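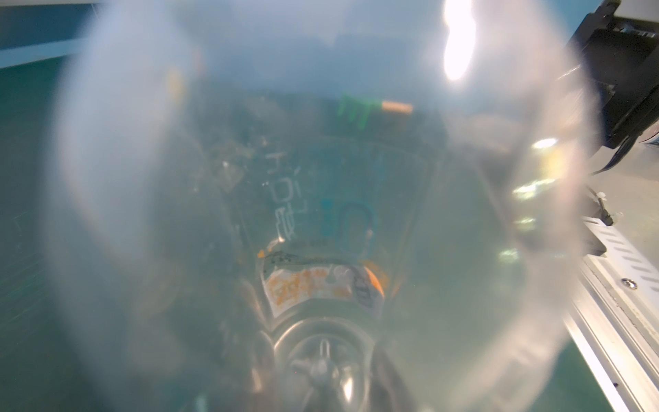 Cokwood two-arm table tasks: read me first

Hello, and thank you for taking an interest in our recordings! Cokwood is a set of 831 episodes in which a person steers two small robot arms through everyday jobs with bottles and boxes. Everything was driven by remote control from the next room at Tistcombe, mostly by Wilma Timmermans and Booker Mercado, who have far steadier hands than the rest of us.

What you get

Each episode has the wrist views, a fixed view of the whole table and the joint positions for both arms. The walls are painted with clouds and stars, and a potted plant stands in the back left corner.
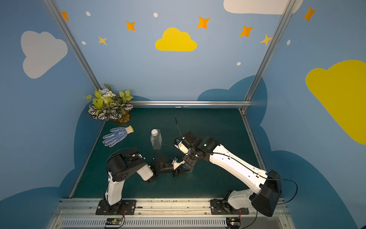
Please keep the left and right streams together when you load them -- a good many of the moves only make sense as a pair, and the loader will happily let you split them if you aren't careful (I have done it myself, more than once).

Known troubles

Clear plastic is hard going. Glare can wash out a wrist view for a while, and labels seen through it may be too soft to read. We left those episodes in, and 323 of them carry the tag "glare" so that you can drop them if you'd like.
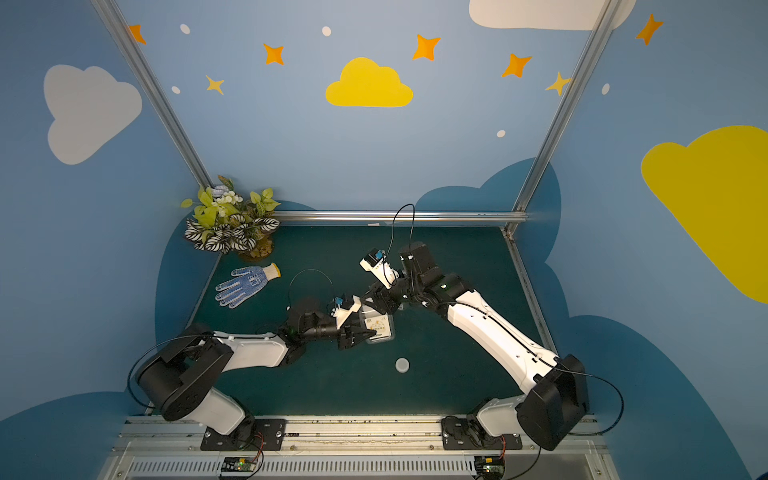

Episodes where the driver fumbled and tried again are kept whole, with the tag "retry". Gerrit Van Damme wrote the tagging notes, and questions about them are best sent to him. The next batch should follow in September.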